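Hinska 1022 Maintenance Cleaner for Polished Floors and Dark Countertops
Item no. 1022 | Floor and Surface Care | Fullilby

Low-foam concentrate for routine cleaning of light gray polished floors, including mottled floors with darker patches, and of dark countertops in the same room.
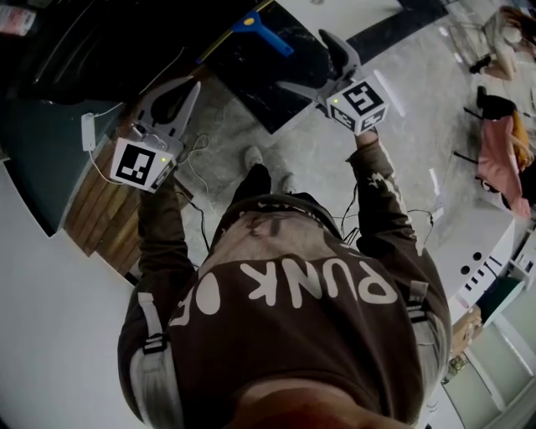
Hinska 1022 is a neutral concentrate for daily and weekly maintenance. It removes shoe marks, light grease, dried drink spills and fine dust that has been walked into the surface. It contains no wax, no polymer and no added gloss agent. The floor keeps the sheen it had before cleaning, and a properly diluted solution leaves no layer that has to be stripped later.

The cleaner is intended for workrooms, test kitchens, teaching spaces and similar rooms where people stand at a counter for long periods. Wear in these rooms is uneven. The strip directly in front of the counter takes most of the foot traffic and most of the spills, while the middle of the room collects dust and little else. The dilution table below gives separate rates for the two areas. It is normal to use both rates in one room on the same day.

Surfaces

Suitable for:
Polished stone floors, sealed
Polished concrete floors, sealed
Smooth resin floors
Hard tile with a polished face, including the grout
Dark laminate, sealed stone and solid-surface countertops
Painted metal table frames and counter legs

Not suitable for:
Unsealed stone
Oiled or waxed wood
Carpet and other textiles
Cork
Glass display screens

If the type of floor is not known, test before use. Apply diluted solution to a small area under a counter or behind a door, leave it for 2 minutes, wipe it off and let the area dry. Compare it with the floor next to it in daylight. A change in color or sheen means the floor is not sealed, or the seal has worn through, and 1022 should not be used on it.

Mottled and patterned floors

A mottled gray floor hides soil well. Dark patches that belong to the floor and dark patches that are grease look the same from standing height, and the usual result is that the floor gets cleaned too late. Check it with a white cloth. Dampen the cloth with plain water, wipe a dark patch with light pressure and look at the cloth. If it comes up clean, the patch is part of the floor. Gray or yellow on the cloth means soil.

Do not try to lighten the darker areas of a mottled floor by raising the concentration. The pattern will not change, and the excess cleaner dries to a haze that is most noticeable on the light areas.

Dilution

Dusting pass, open floor: 2 fluid ounces per mop bucket, filled to the marked line
Counter strip and entrance: 2 capfuls on top of the open-floor dose
Countertops, spray bottle: 1 capful per bottle
Machine scrubbing: use the open-floor rate in the solution tank

Fill the bucket with water first and then add the concentrate. Adding water to concentrate raises foam and makes the mop drag. Use cool or lukewarm water. Hot water dries too fast on a polished surface and leaves lap marks along the edges of each pass.

The bucket line is molded into the Bosman bucket (sold separately). For other buckets, Fullilby supplies an adhesive fill line with every case.

Directions for floors

Clear the floor. Move stools, mats, bags and any loose cables off the area to be cleaned. Dry-mop or vacuum first. Grit left on a polished floor will scratch it under a wet mop, and no cleaner prevents this.

Wring the mop until it no longer drips. Start at the wall farthest from the exit and work backward in overlapping passes. Rinse the mop when it starts to leave streaks, and change the water when the bottom of the bucket can't be seen.

Mop the counter strip last, with the stronger solution. Work it along the foot of the counter, where soil collects in the joint, then out to the width of a person standing with both feet clear of the cabinet. Leave the solution in place for 2 minutes on dried spills. Do not let it dry.

No rinse is needed at the open-floor rate. At the counter-strip rate, go over the area once with plain water. This second pass is often skipped and is the most common cause of the dull band that customers report along the front of counters.

Directions for countertops

Spray onto a folded microfiber cloth, not onto the countertop. Overspray gets under small appliances, adapters and power strips. Unplug anything that has to be lifted and wipe beneath it with the damp side of the cloth. Turn the cloth and dry the surface straight away with the other side. Dark countertops show every droplet that is left to dry by itself, particularly under overhead lighting.

For surfaces that will come into contact with food, rinse with clean water and dry before use.

Where cables run along the counter, wipe in the direction of the cable and hold it down with the free hand. Cable jackets may be wiped with the countertop solution. Connectors may not.

Footwear

Light-colored rubber soles leave fewer marks than black soles on a light gray floor, although they pick up and carry the same amount of grease. Marks from either type come off with the counter-strip solution and a white pad. Do not use a green or black pad on a polished floor.

Allow the floor to dry fully before anyone walks on it. In a ventilated room at normal temperature this takes 18 minutes at the open-floor rate. The counter strip takes longer after the plain-water pass. A wet polished floor is slippery in any shoe, and people working at a counter tend to look at their hands and not at the floor. Put the sign out before mopping and take it away only when the strip is dry.

Machine use

1022 can be used in walk-behind scrubbers with a white or red pad. The 18-inch Bosman pad in white fits most compact machines. Run the machine at low brush pressure and full suction. Empty and rinse the recovery tank the same day, as the concentrate contains no preservative intended for waste water. Do not mix with defoamer unless foam reaches the float switch.

Technical data

Form: clear liquid
Color: none added
Scent: none added
pH, concentrate: neutral
Foam: low
Flammable: no
Solubility in water: complete
Minimum storage temperature: 50°F
Residue when diluted as directed: none visible

Product that has been stored too cold turns cloudy. Bring it back to room temperature and invert the container slowly until it clears. Shaking is not harmful, but the foam takes a long time to settle and makes measuring inaccurate. Product that has frozen solid should be discarded.

Pack sizes

1022-B: bottle with measuring cap
1022-C: case of bottles, with adhesive fill line
1022-J: jug with pump
1022-D: 50-gallon drum, tap ordered separately

The pump on the jug delivers 1 fluid ounce per full stroke. Prime it into the bucket until the flow is even before counting strokes. The drum ships by freight only and has to be unloaded with a pallet jack. Deliveries to Leltivley and the surrounding area go out on our own truck - please note any stairs or narrow doors on the order.

Related items

Bosman mop bucket with molded fill line
Bosman white pad, 18-inch
Fullilby microfiber cloth, gray, hemmed
Hinska grout brush, long handle
Drum tap for 1022-D

Safety

Keep out of reach of children. Avoid contact with eyes. In case of contact, rinse with plenty of water and seek medical advice if irritation continues. Wear gloves when handling the concentrate. Do not mix with bleach or with acid descaler. The safety data sheet is packed with every case and drum and is available on request for single bottles.

Clothing: splashes of diluted cleaner rinse out with water. Splashes of concentrate should be rinsed before they dry, especially on dark cotton and on printed fabric, where they can leave a pale ring.

Customer questions

Can 1022 be used on a floor that has been waxed? Yes, at the open-floor rate. It will not remove the wax and will not improve it. Worn wax should be stripped first.

The floor is dull after several weeks of use. What is wrong? Usually the dose. Mop twice with plain water and go back to the open-floor rate. If the dullness is limited to the front of the counter, see the note on the plain-water pass. If it remains after that, the polish itself has worn and the floor needs a mechanical repolish.

Is the old label still valid? The label was revised in July. The liquid is the same. The older label gives a single dilution for the whole room and should be replaced by the table on this page.

Ordering and technical support

Orders and freight: Lotte Kuipers
Dilution, surface compatibility and test samples: Ilse Declercq

Sample bottles of 1022 are sent on request. State the floor type if known, the finish and the cleaner in current use.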